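Food in the Gallery: Display Choices at the Govholm Annual

Our group, led by Oriana Fuentealba, looked at how the Govholm Annual hung its 114 works in February. We spoke with 5 exhibitors. 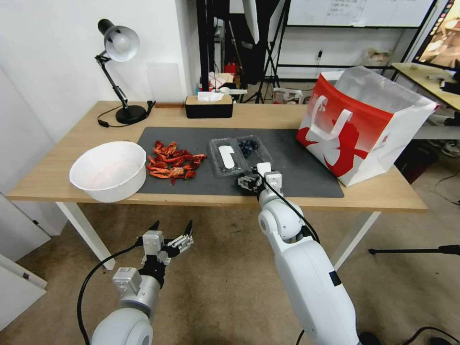
Still life took up the largest room. Most pieces were oils, and the labels gave only a title and year. Crayfish shells in a heap, red and orange on a dark gray mat, have the strong color the older painters wanted. Kosmas Sotiropoulos found that visitors stayed longest at works like that, roughly 70 seconds each.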